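Zwischenbericht zum Vorhaben »Wohnkostenzuschüsse für Haushalte mit geringem Einkommen«
Projektträger: Esix, Arbeitsbereich Sozialpolitik
Stand: Montag, 9. September 2019

Der Bericht umfasst die Arbeitspakete 1 und 2. Gegenstand ist die Inanspruchnahme kommunaler Zuschüsse in Prillska und Purkirville. Die Datenerhebung begann im Januar und ist in beiden Orten abgeschlossen.

Angeschrieben wurden 2.000 Haushalte. Auswertbar sind 984 Fragebögen, weitere 184 Rückläufe waren unvollständig und gehen nur in die Ausfallanalyse ein. Die Gewichtung erfolgt nach Haushaltsgröße und Mietstufe. Für Purkirville fehlt bislang die Abgrenzung der Bestandsmieten – sie wurde bei der dortigen Wohnungsstelle nachgefordert.
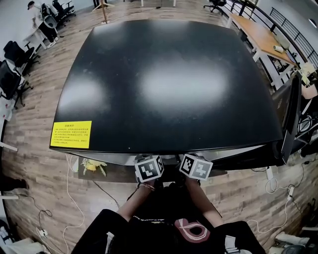

Wie wird mit Haushalten verfahren, deren Anspruch sich im Erhebungszeitraum geändert hat?

Maßgeblich ist der Status am Tag der Befragung. Spätere Bescheide werden als gesondertes Merkmal geführt und in der Quotenberechnung nicht berücksichtigt.

Arbeitspaket 2 (Aktenanalyse) liegt rund drei Wochen hinter dem Zeitplan. Ursache ist die verspätete Freigabe der Ablehnungsbescheide in Prillska. Das Kategorienschema ist fertiggestellt und unterscheidet zwischen fehlenden Nachweisen, Einkommensüberschreitung und Fristversäumnis. Doppelkodierungen sind für sämtliche Ablehnungen vorgesehen.

Die Sachmittel wurden planmäßig abgerufen. Bei den Personalmitteln besteht wegen der Verzögerung ein Rest, dessen Übertragung in das nächste Haushaltsjahr hiermit beantragt wird. Der Vergleichsstandort Bustos bleibt Teil von Arbeitspaket 3, die Kooperationsvereinbarung liegt dort zur Unterschrift vor.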